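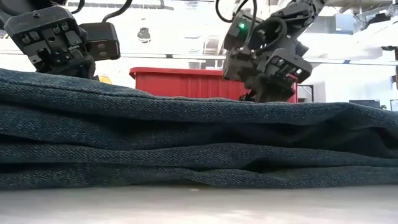
Most of the trouble people have when teaching a two-armed machine to fold laundry starts before they touch the controls. It starts with how the clothes are put down. These tips are for anyone showing the arms a folding job by remote control, and most of them hold if you guide the arms by hand. Put each finished piece down with its fold facing the same way and press the pile with your palm between takes. Denim needs this more than anything else. A stack of folded jeans keeps deep hollows between the layers, and a gripper tip that goes into one of those will lift two layers when you wanted one. If there is a gap like that near where you mean to grip, either close it or pick a different spot. Keep the bin behind the pile so neither arm has to reach across the other to get to it.

Before you start

Fold the garment yourself, slowly, using only a thumb and one finger on each hand. If you can't do it that way the arms won't either. Count your grips. A pair of jeans can be done in four, and if you are using nine you are tidying as you go, and the arms will learn the tidying as well.

Empty the pockets. Do up zips and top buttons.

Wipe the table. Crumbs and lint don't matter much to the arms but they do get into the jaws, and dusty jaws slip on smooth cloth.

Set the chair so that you can see the table past the arms. Devendra Rawat, who taught me on the Rirkitz bench, made me move mine back by a full pace and I have kept it there.

Gripping

Go in from the side with the jaws open, slide until the cloth is well between them, stop, then close. The stop matters. Half a second is enough. If you close while still moving, the recording has no clear point where the grip begins.

Take hold of seams and hems where you can. They are thicker and they keep their shape when lifted. On jeans the side seam near the knee is good. The waistband is good too, but it is stiff and will swing, so bring both arms up together.

Jogging bottoms are another matter.

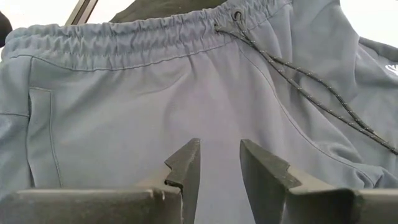 A gathered waistband stretches when you pull it, so the width you see on the table is smaller than the width you get in the air. Grip just under the line of stitching, on the flat cloth, and lift a little at a time. Watch the drawstring. Tuck it inside if the job allows. If it has to stay out, lay both ends to the same side and keep the jaws well clear, as a cord caught with the cloth will drag the whole front out of line on the way down. Side pockets pucker and look like folds from close up, so check the wrist view against the wide view before you close on one.

Mistakes

Leave small ones in. If you drop a corner, go back and pick it up at the same speed as before, and carry on. We kept 31 takes with a dropped corner in the April set and I was glad of every one of them. Throw away takes where you stopped to think, or where you bumped the table.

Don't try to beat your own time. Vikas Sisodia and I both got faster in our second week and both had to redo it.

Keeping going

Change the garment every 39 takes, or sooner if it has gone limp from handling. A pair that has been folded all morning starts to fold itself along the old creases. Shake it out hard and lay it down differently each time - a leg crossed, the waist turned over, one side bunched up.

Rest your hands. We needed almost 2,000 takes for trousers alone, and sore wrists show up in the recordings as shaking. Twenty minutes on and ten off suits me. Amparo Arboleda does longer turns with the hand controls propped on a cushion.

Write down which garment was used and which way up it started. A pencil and a sheet of paper by the chair will do.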